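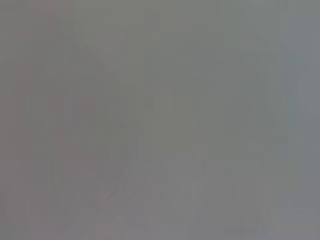 朝のコーヒーについて書いているこのページ「Poline」に、いつも質問をありがとうございます。豆のこと、マグのこと、器のこと、似たようなお便りがずいぶんたまってきたので、一度まとめてお答えしておくことにしました。私は専門家でもなんでもなく、ただ毎朝淹れて飲んでいる人なので、そのつもりで読んでくださいね。ちなみに「ページの色はどう決めているんですか」というのもよく聞かれるのですが、好きなのは左のほうでうっすらピンクに寄っていく、こういうぼんやりしたグレーです。まだ一杯目を飲んでいない朝の頭の中って、私の場合だいたいこんな感じの色なんですよ(二杯目あたりでようやく輪郭が出てきます)。

更新 3/5/26

よくいただく質問

豆はどこで買っていますか?

近所のSriksukではなくSrisukです(お便りでよく綴りを間違えられているので、まず綴りから!)。駅の裏にある小さな豆屋さんで、注文してから袋に詰めてくれます。私はいつも200グラムずつ。もっとまとめて買えば少し安くなるのですが、前に欲張って大袋にしたら、最後のほうはもう義務みたいな気持ちで飲んでいたんです。それ以来、少なめに買ってなくなる前にまた行く、に落ち着きました。散歩にもなるし、行くたびに「今日は深いのと浅いの、どっちにします?」と聞かれるのも楽しみで。

深煎りと浅煎り、どちらが好きですか?

うーん、気分です、と言いたいところですが、買い物の記録を見返すとほぼ深煎りでした。色の濃い、黒に近い豆が好きなんですよね。苦いのが好きというより、牛乳を入れたときに負けない感じが好きなのかも。浅煎りは休みの日のお昼に、何も入れずに飲むことが多いです。お客さんが来る日は両方用意しておいて、好きなほうを選んでもらいます。たいてい「おまかせで」と言われて、結局深煎りになるんですけど。

一杯に何グラム使いますか?

14グラムです。これは最初に買ったドリッパーの説明書に書いてあった量でもなく、お店で教わった量でもなく、あれこれ試して自分の舌がいちばん文句を言わなかった数字です。マグが大きめなので、人によっては薄いと感じるかもしれません。濃いのがお好きな方は少しずつ増やしてみてください。一気に増やすと、どこがちょうどよかったのか分からなくなります(私がそうでした)。

はかりは必要ですか?

持っていたほうが楽です! 私は長いことスプーンで量っていて、それで何の不満もなかったのですが、豆を替えるたびに味がばらつくのが気になりだして、とうとう買いました。煎り具合によって豆の大きさも重さも違うので、同じスプーン一杯でもけっこう差が出るんですね。ただ、はかりが見当たらない朝は今でもスプーンです。多少ずれてもコーヒーはコーヒーの味がしますから、そこで飲むのをあきらめないでください。

蒸らしの時間は?

47秒です。中途半端ですよね。最初は30秒くらいだったのが、朝ぼんやりしているうちにだんだん延びて、あるとき時計を見たら47秒で、その一杯がやけにおいしかったんです。なので根拠を聞かれると困ります。縁起をかついでいるだけかもしれません。お湯を全体にそっと回しかけて、あとは窓の外を見て待ちます。

ミルは何を使っていますか?

Clestusという手回しのミルです。形が好きで選びました。ハンドルが少し重くて、急いでいる朝には向きません。でも音がわりと静かなので、家族がまだ寝ている時間に挽けるのはありがたいです。「電動に替える予定は?」という質問もいただきますが、今のところなし。腕がつらくなったら考えます。

掃除は、挽いたあとに刷毛でさっさっと払うだけ。分解するのは気が向いたときです。月に一度は、と人には言っておきながら、先月はやっていません。三月のうちにはやります……たぶん。

豆を器に出しておくのはなぜ?

これ、本当によく聞かれます。袋のまま使えばいいのに、と母にも言われました。私は飲む分より少し多めに、小さいガラスの器にあけておくのが好きなんです。透明だと残りがひと目で分かるし、豆の色つやも見えるし、何より器に落ちるときのカラカラという音がいい。スプーンはスプーンで、別の浅いガラスの器に入れておきます。前は豆の山にぐさっと挿していたのですが、取るたびに豆がこぼれて床に転がるので、やめました。ソファの下から豆が出てきたときの気持ち、分かる方には分かると思います。
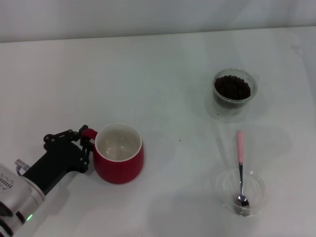 豆をふたのない器に出すと香りが抜けてしまうのでは、というコメントを読者の方からいただきました。うちは飲む直前まで密閉した缶に入れています、器に出すのはお客さまの前だけです、とのこと。なるほど、それはそのとおりなんです。出しっぱなしにすれば香りは弱くなりますし、光にも当たります。私も一晩置いてしまった豆で淹れて、あれ、なんだか眠たい味だな、と思ったことが何度かあります。なので今は、器にあけるのはその日に飲みきれる分まで、残りは袋の口をぎゅっと閉じて涼しい棚へ、という折衷案でやっています。缶のほうが確実だと思うので、香りを大事にしたい方はぜひコメントの方のやり方で!

冷蔵庫や冷凍庫には入れますか?

すぐ飲みきる分は入れません。200グラムなら、うちではあっという間になくなるので、棚で十分です。いただきものが重なって飲みきれそうにないときだけ、小分けにして袋に入れて冷凍しています。使うときは、使う分だけ取り出してすぐ戻すこと。これをさぼって袋ごとテーブルに置き、電話で長話をしてしまったことがあって、戻ってきたら袋がすっかり汗をかいていました。もったいないことをしました。

赤いマグはどこのものですか?

すみません、これは分かりません。だいぶ前に雑貨市で買ったもので、底を見ても何も書いてないんです。外が赤くてつやがあって、内側は白っぽい、ころんと丸いマグ。値段も忘れてしまったのですが、2,000円を超えるようなものではなかったはず。そんなに高かったら絶対覚えています。

探すときのヒントとしては、「赤 マグ 内側 白」あたりの言葉で根気よく見ていくと、似た形のものがちらほら出てきます。まったく同じものを見つけた方がいたら、むしろ私に教えてください。割れたときの予備がほしいので!

内側が白いマグのほうがいいんでしょうか?

私は白が好きです。コーヒーの濃さが見やすいですし、牛乳を入れたときに色が変わっていくのもきれいに見えます。そのかわり茶渋は目立ちます。ものすごく目立ちます。内側まで濃い色のマグは茶渋が気にならない反面、気にならないまま放っておけてしまうので、ずぼらな私には白のほうが合っているのかもしれません。目立てばさすがに洗いますから。

茶渋の落とし方は?

重曹をつけて、濡らした指か柔らかいスポンジでくるくるこする。だいたいこれで済んでいます。頑固なときは台所用の漂白剤を使いますが、そのときは製品の表示どおりに薄めて、あとでしっかりすすいでくださいね。研磨剤入りのごしごしするスポンジは、つやのあるマグだと細かい傷がつくことがあるので、私は使っていません。昔、お気に入りをひとつ曇らせました。

縁のところは意外と見落とします。飲み口のすぐ下に、うっすら線のように残っていることがあるので、洗ったあと明るいところで一度見てみてください。

ピンクの柄のスプーン、かわいいですね。計量用ですか?

ありがとうございます! 先が金属で、柄だけピンクのスプーンです。計量用として売られていたわけではなく、引き出しの中でいちばん見つけやすいから、という理由でコーヒー係になりました。銀色のスプーンばかりの中にあると、寝ぼけていても手が伸びるんですよ。一度はかりに載せて、山盛りでどのくらい、すりきりでどのくらい、と確かめておけば、どんなスプーンでもちゃんと役に立ちます。

ガラスの器は何用のものですか?

もともとはどちらもデザート用として使っていました。豆を入れているほうは小さめで縁が厚く、持ったときに安心感があります。スプーンを置いているほうは浅め。浅いとスプーンを取りやすいですし、洗うのも楽です。そろいで買わなくても、透明なもの同士なら並べたときになんとなくまとまって見えるので、家にあるもので十分だと思います。ヨーグルトを食べたあとの瓶でもいいくらい。

洗うときは、豆の油が意外とついています。水だけでさっと流すと曇ったような感じが残るので、洗剤で洗って、よく乾かしてから次の豆を入れてください。水気が残ったところへ豆を入れるのは、なるべく避けたいところです。

白いテーブルだと汚れませんか?

汚れます! コーヒーの輪じみ、粉、豆のかけら、全部見えます。でもすぐ見えるので、すぐ拭けます。木のテーブルを使っていた頃は、いつのまにか輪じみが模様の一部になっていて、引っ越しのときに初めて気づいて青くなりました。白にしてからは、淹れ終わったら布巾でひと拭き、が癖になっています。

色の強いものを置くと映えるのも、白のいいところですね。赤いマグなんて、置くだけで朝の食卓がちょっとしゃんとします。逆に白い器を並べると、白い上に白で、どこに置いたか本気で見失います。

棚はどちらのものですか?

Plistwoodの吊り棚です。組み立ては自分でやりました。説明書の三番目の図がどうしても読み解けず、棚板を一枚裏返しにつけてしまい、そのまま今に至ります。使うぶんには困っていません。袋の豆とフィルターは上の段、マグは下の段。背の低い方は、よく使うものを上に置かないほうがいいです(私は毎朝背伸びをしています)。

牛乳は温めますか?

冬は温めます。小鍋でふちがふつふつしてきたら火を止めるくらい。電子レンジでもいいのですが、ちょっと目を離すと吹きこぼれるので、私は鍋派です。夏は冷たいままじゃっと入れてしまいます。ぬるくなったカフェオレをだらだら飲むのも、あれはあれで好きなんですよね。

淹れる前にマグを温めますか?

時間があれば。沸かしたお湯を少しマグに注いで、ドリップの準備をしているあいだ置いておくだけです。厚手のマグほど効果が分かりやすい気がします。捨てたお湯で、ついでに前日の洗い物の油をゆるめておくと、ちょっと得した気分に。ただし、お湯を捨てるのを忘れてそのままコーヒーを落とすと、見事に薄いものができあがります。経験者です。

マグの取っ手が熱くなります

電子レンジで温め直していませんか? マグによっては、中身より取っ手のほうが熱くなるものがあります。電子レンジに対応しているかどうか、底の表示や箱を見てみてください。うちの赤いマグのように何も書いていないものは、私はレンジに入れないことにしています。冷めたら小鍋で温め直すか、あきらめて氷を入れるか。

残ったコーヒーの使い道はありますか?

ゼリーにします。砂糖とゼラチンを溶かして、それこそガラスの器に流して冷蔵庫へ。食べるときに牛乳をかけると、子どもの頃に喫茶店で食べたのに似た味になります。分量を教えてくださいというお便りもあったのですが、毎回残った量しだいで適当に作っているので、ゼラチンの箱の作り方を見てもらうのがいちばん確実です。

質問を送りたいときは?

ページのいちばん下にあるお便り欄からどうぞ。お返事はゆっくりですが、全部読んでいます。「うちの豆の置き方はこうです」みたいなご報告も大歓迎。次は紙のフィルターと布のフィルターの話を書き足すつもりで、布のほうは今、鍋で煮ているところです。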